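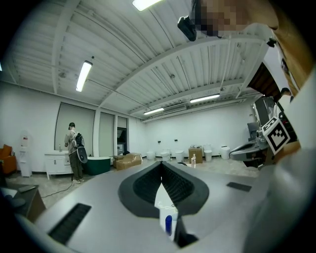 灯管、镇流器与工作间照明的日常维护

工作间里光线不好，多数时候不用急着换灯。先把灯擦干净，再看灯管是不是老了，最后才考虑加灯。下面按这个顺序写，适合车库、小作坊、地下储物间，以及仍在使用直管荧光灯的老厨房。

一、擦灯

灯管和灯罩上的灰会吃掉不少亮度。做木工的地方积灰快，厨房里则是油和灰混在一起，更难擦。

关掉开关，再到配电箱把这一路的空气开关拉下来。墙上的开关有时接在零线上，只关它不保险。等灯管凉透再动手。

梯子要放平，四只脚都着地。不要站在最上面一级，也不要为了够远处的灯把身子探出去，下来挪一次梯子用不了多少时间。戴护目镜，抬头擦灯时掉下来的灰正好往眼睛里落。

灯管取下来擦。普通浮灰用拧干的湿布，擦完再用干布过一遍。金属针脚处只用干布。厨房里的油垢用温水加几滴洗洁精，布要拧到不滴水。不要用钢丝球，也不要用去污粉，灯罩一旦擦花，透光反而更差。

塑料格栅和乳白色灯罩可以拆下来泡在水槽里，泡二十分钟，用软刷子刷，冲净后竖着晾干，不要拿布来回擦。干布擦塑料会起静电，挂回去没几天又是一层灰。

反光板是喷白漆的，湿布擦一遍即可。漆面已经发黄的，擦不白，可以用哑光白漆重喷，喷之前把灯座用胶带包好。

二、灯管闪、两头发黑、嗡嗡响

两头发黑而且启动慢，是灯管到寿命了，直接换。只有一头发黑、中间还亮的，可以掉个头装回去再用一阵，但撑不了太久。

开灯后一直闪、点不亮，先换启辉器。启辉器是灯架侧面那个小圆筒，逆时针拧一下就下来，几块钱一个。换完还闪，再换灯管。两样都换了还不行，多半是灯脚接触不好或者镇流器坏了。

嗡嗡响的是老式电感镇流器。固定螺丝松了会响得更厉害，断电后拧紧，有时能好。如果外壳烫手、有焦味，或者渗出黑色的胶，停用，整只灯架换掉。

冬天没有取暖的工作间里，荧光灯启动慢、发暗，过几分钟会好一些，这不算故障。

三、换LED灯管之前要看的

直管LED的尺寸和荧光灯管一样，接线却不一定一样。买之前看清楚是单端进电还是双端进电，包装上都有接线图。

电感镇流器的灯架，有些LED灯管可以直接装，只要把启辉器换成随灯附送的那一个。电子镇流器的灯架，一般要把镇流器拆掉，把线直接接到灯脚。不熟悉接线的请电工来做，半个小时的活。

改过线的灯架要贴一张标签，写明“已改LED，勿装荧光灯管”。以后换人来修，看不到这张纸就可能装错。

色温按用途选。做木工、修东西、切菜，用4000K比较合适。6500K看上去亮，待久了眼睛累，也容易把木头和油漆的颜色看偏。要调漆、配线、挑布料的，显色指数选90以上的。

同一间屋子里的灯管最好一次换齐，新旧混着用，桌面上一块白一块黄，看划线很费劲。

四、灯的位置

灯在人背后，影子就落在手上。台面靠墙的，灯应该挂在台面前沿的正上方，或者稍微偏向墙那边。

长灯管顺着台面的方向装，影子比横着装要淡。台锯、台钻这类机器，单靠顶灯不够，另配一盏带弯臂的工作灯，从左前方照过来，左撇子则反过来。

旋转的机器旁边不要只用电感镇流器的荧光灯。这种灯随交流电闪烁，转速碰巧合上的时候，锯片或卡盘看着像是慢了，甚至像停住。加一盏LED灯或白炽灯就能避免。

天花板刷白、墙面上半截刷白，比多装一盏灯便宜。波纹板的顶棚凹槽里积灰，一年用长柄刷扫一次，顺着槽扫，下面铺旧床单。明装的管子顺手一起抹，管子顶上那一面灰最厚。

五、灯和空调、通风口

灯架离出风口太近，灰会集中落在一侧，冷风吹着荧光灯管，亮度也会下降。能挪就挪开，不能挪的，把出风叶片拨向另一边。

滤网的清洗和擦灯安排在同一天，先洗滤网、擦出风口，再擦灯，最后扫地。顺序反了等于白擦。8月用空调最多，我家是7月底洗一次，用完一季再洗一次。

滤网用清水从背面往正面冲，油重的泡一会儿洗洁精水。放在阴凉处晾，晒太阳会变形。没干透不要装回去。

六、灯管碎了怎么办

荧光灯管里有少量汞。碎了以后，先让家里人和宠物离开，开窗，关掉空调和风扇，人也出去，等十五分钟再进来。

戴手套，用硬纸板把大块的刮到一起，细小的碎屑用胶带粘。不要用扫帚，不要用吸尘器，这两样都会把汞扬起来。最后用湿纸巾擦地。碎片、胶带、纸巾、手套全部装进带盖的玻璃瓶，或者套两层密封袋，按有害垃圾投放。

旧灯管没碎的，装回新灯管的纸套里，竖着放在角落，攒几根一起送到回收点。不要塞进普通垃圾袋。

七、备件和记录

在柜子里留两根同规格的灯管、两个启辉器、一卷电工胶带、一支试电笔。灯管横放在高处，用纸套套着，上面别压东西。

在灯架侧面用油性笔写上更换日期。下回再坏，就知道这根用了多久。

读者来信

Yakubu Onuoha问，他的厨房灯罩用洗洁精泡过以后还是发黄，能不能用漂白水。不能。那是塑料老化，漂白水漂不回来，还会让塑料变脆。找灯具店配一块同尺寸的灯罩，或者裁一块乳白色亚克力板换上。

Hadiza Igwe来信说，她的车库里有3盏灯，其中一盏每次下雨后跳闸，别的都正常。这种情况不要再合闸试了，多半是灯架或接线盒进了水。先把这一路断开，查屋顶和穿线孔有没有漏，补好、干透以后，再请电工测一下绝缘。

最后修改：27/04/2022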